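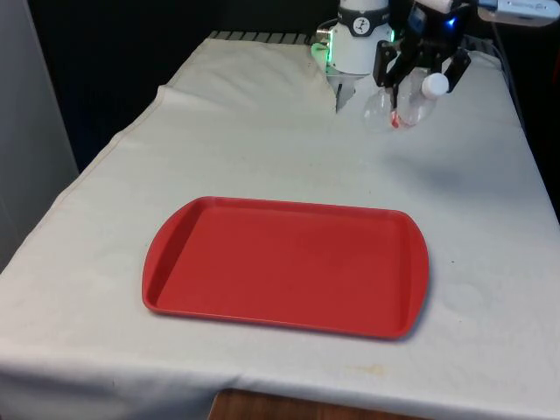 CIDADES | CONSUMO

Eventos da Zondunora trocam garrafinha por bebedouro a partir de julho

14 de janeiro de 2025

Acabou a água em garrafa descartável nas feiras e festas de rua de Zondunora. A prefeitura publicou nesta terça a regra nova, que vale a partir de julho para todo evento com alvará municipal. Organizador que quiser vender água vai ter que oferecer também ponto de água potável de graça, com placa visível e copo retornável à disposição do público.

Na prática: um bebedouro para cada 100 metros de rua ocupada. Evento pequeno, de até 2 quadras, pode usar galão, desde que trocado por fornecedor cadastrado.

A medida alcança 77 eventos do calendário oficial, da feira de quinta ao festival de inverno. Ficam de fora festa em propriedade particular e jogo no estádio, que tem contrato próprio de concessão até o fim da temporada. 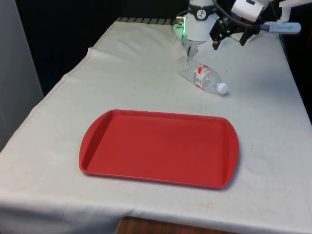
Os copos serão da Dirkis, que ganhou a licitação no fim do ano passado. Caução de 3 reais na retirada, devolvida na hora se o copo voltar inteiro. Quem levar pra casa perde o valor e pronto. A lavagem fica com a Driltley, numa unidade que ainda está em obras no distrito industrial. Segundo a prefeitura, fica pronta antes do prazo. A licença de operação, porém, ainda não saiu.

Entre os comerciantes, reação dividida. Barraqueiros da feira reclamam que a água é o que segura o caixa em dia de calor e pedem desconto na taxa do ponto. A rede de lanchonetes Mushi, presente em quase todas as festas da cidade, informou por nota que vai aderir e que já testa o copo retornável em 2 lojas. Não disse quais. Também não respondeu se o preço do combo muda.

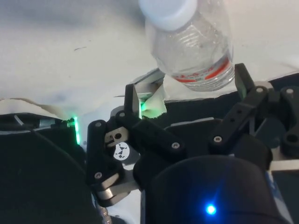 Multa só depois de duas advertências por escrito. O valor ainda depende de decreto, que deve sair nas próximas semanas. Reincidente pode ficar sem alvará por uma temporada inteira. A fiscalização fica com a mesma equipe que hoje cuida de som e horário, sem previsão de contratação, o que gerou queixa dos própios servidores.

Refrigerante, suco e cerveja seguem como estão, por enquanto. A proposta original incluía todas as bebidas, mas o trecho caiu na versão final do texto.

Dúvida de organizador: o atendimento é no balcão do setor de alvarás, no térreo da prefeitura, de segunda a sexta, pela manhã. Levar o número do processo. Quem já protocolou pedido para o segundo semestre não precisa refazer nada, basta anexar o mapa com os pontos de água. O modelo do mapa vai estar no site da prefeitura até sexta-feria.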